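3.2 How trainees talk about thread

We were glad to find how readily people at Dirkholm opened up once the talk turned to sewing. Of the 45 trainees we spoke with, 34 had learned a first stitch at home, most often from a grandmother, and many still used her words for it (Mägi kept a lovely list of these). The same homely words, "tail" and "bite" among them, came up again when they spoke of suturing. 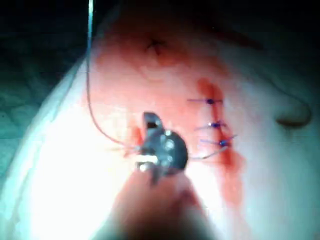
Figure 2. Suture thread meeting the jaws of a needle driver.

We return to the borrowed words in Section 4.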